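Arms on the packing bench: where we've got to

Print this item | E-mail this item

Quick one from Mereana Lockyer at Pirihi, written between calls so excuse the state of it.

Small goods bench went over to the arms in September. Three of us used to stand there all shift, picking, turning, setting down, picking again. Wrists gone by teatime. Now one person loads and watches, the other two are on returns and the Dovent orders, which were always behind.
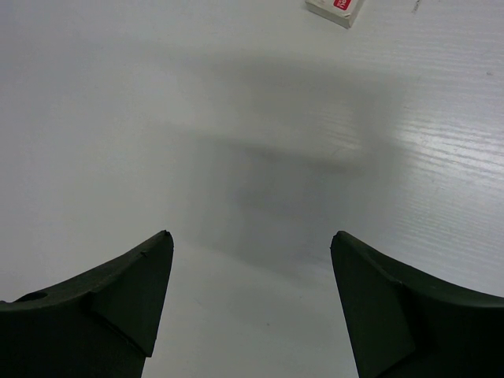 Not all smooth. First week was slow, 20 stops in one morning, and the bell goes every time. We've asked Zomham to turn teh bell down. Also asked for a stool.

Hours are the same, pay is the same, that's in writing. Ask me for a copy. Breaks no longer have to be staggered, big improvement.

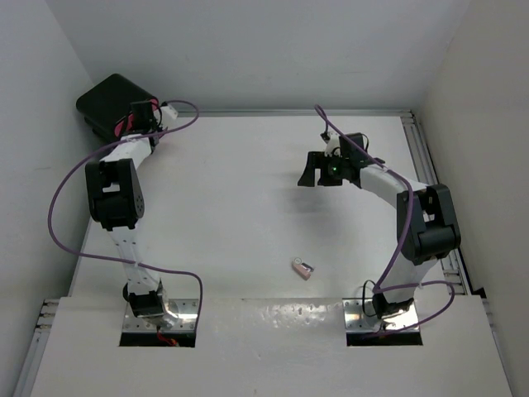
Two arms at the bench, pink USB stick on the surface between them.

Odd shapes still the sticking point. Anything with tabs or knobs on may need a few goes at the settings, and it's the loader who sorts that now. New skill, so we want it on the training record. Fandton have already agreed theirs, no reason we cant.

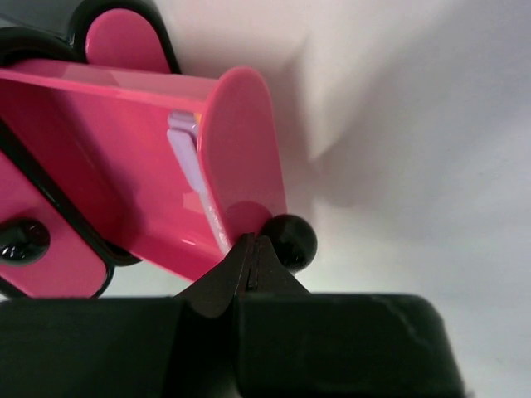

Close up at the gripper, with a glossy pink plastic piece.

Training slots: 9 left, half an hour each, mornings only. Ring me on 455 or put your name on the sheet by the kettle.

Print this item | E-mail this item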